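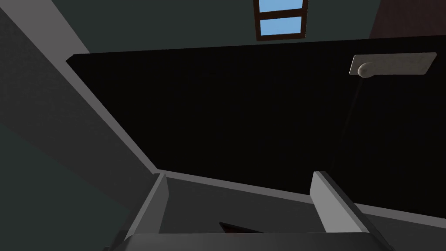
2 min read

The Farkus arbitration clause: your questions
Updated Apr 29, 2025

Farkus couriers in Okville have been asked to accept a new contract with a mandatory arbitration clause. The company's own help page calls it "a faster, friendlier way to resolve concerns." We read the contract and have our doubts. General information only; a lawyer can tell you how it applies to you.

What does the clause do?

It says that if you have a pay dispute with Farkus, you take it to a private arbitrator instead of a court. It also says you do this alone. Joining a group case with other couriers is off the table once you've agreed.

Is it faster?

Maybe. Farkus says so, and gives no numbers. The contract sets a deadline for you to file your paperwork and sets none for the arbitrator to decide. I'd want to see how long past cases took before I repeated that claim.

Do I have to accept it?

You have to tap "Agree" to keep getting orders, so in practice most people will. There is an opt-out, though. It's in section 94, well past the point where anyone reading on a phone has given up, and it has to be mailed on paper. The opt-out covers arbitration only. The rest of the contract still applies to you.

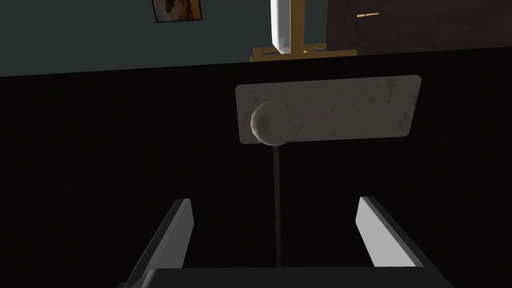

Hicham Gaber wrote in to ask why, if arbitration is so good for couriers, the opt-out can't be a button in the app like everything else. We sent his question to Farkus and got back a link to the help page.

Can they drop me for opting out?

The contract says no. It also says Farkus can end your account "for any lawful business reason," which leaves a lot of room. If you opt out, keep a copy of the letter and your mailing receipt – and screenshot your ratings the same day.

Who pays the arbitrator?

Farkus pays the filing fee on claims under $2000. Above that, the fee is split "as the arbitrator sees fit." Most claims over unpaid waiting time will be small. Claims that you were really an employee all along are usually bigger, and those land on the wrong side of the line.

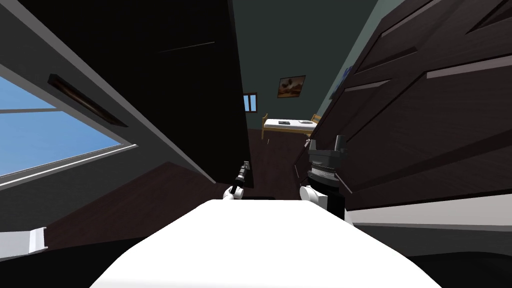
Small claims court was what Shaimaa Kabbaj wanted to know about: "Does that still count as court? The app says yes and the contract says see schedule 2."
Schedule 2 does let you use small claims court, for yourself only, up to the court's normal limit.

I already agreed. Is it too late?

Possibly. The opt-out window runs from the day you tapped, and the app doesn't show you that date. Ask support for it in writing.

Does this settle whether I'm an employee?

No. The contract calls you independent on nearly every page, but a label in a contract doesn't decide the question by itself. We'll update this page in September, when Farkus says a revised version is coming.
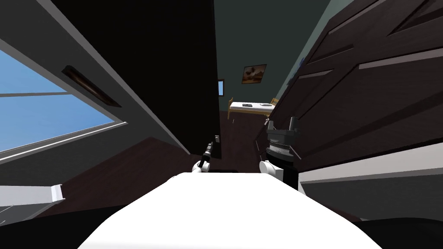
View toward a bedroom, with a dark wooden door panel on the right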